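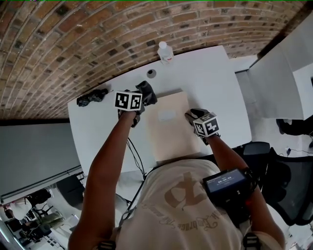
The white table against the brick wall, with the cloth at one side.

Home Issues Workshop notes Swap shelf Contact

Folding day, or how I learned to love a flat box

I've had a thing about boxes for years now, and my cupboard will tell you I'm not joking. So when Neusa Medeiros asked if anyone fancied writing up the packing side of things for this issue, my hand was up before she'd finished the sentence!

Let me start with the table, because I reckon it does most of the work. A white top is brilliant for this sort of job. You can see every crumb and scrap of tape on it, and a tan box or a dark cloth stands out a mile away. Keep one cloth handy and leave it scrunched up off to the side (I used to fold mine neatly and then never wanted to use it). A water bottle can live at the very back, lid on, well away from the cardboard. I lost a whole parcel of Macedo seed packets to a tipped glass back in July and I'm still cross about it.

Now, the box itself. Lay it flat and find the label before you do anything else. If it's near one end, that end goes away from you, so you're not leaning on it the whole time and rubbing the ink off. Then take hold of both sides at once – one side on its own and the whole thing skates off across the table.

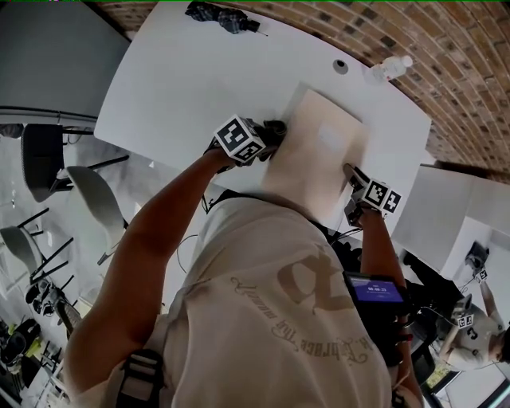 I also like to turn the box a bit on the diagonal. It feels wrong for the first few goes, but your elbows have somewhere to go and you're not hunched over like a prawn. My neighbour swears by keeping everything dead square, and her boxes do look lovely, so please yourself.

A few of you asked what size to buy. I get the Madell ones in a bundle of 8, and they've lasted me well – I'm on my second lot, and 7 of the first are still going around the family with old labels under the new ones. The Setus boxes are a touch stiffer and a pain to crease, though they're good for jars.

Swap shelf news: we've got 86 flattened boxes in the back cupboard, all sizes, so for the love of all things tidy come and grab an armful. Bring a bit of string to tie them up and colour in the tally sheet on your way out.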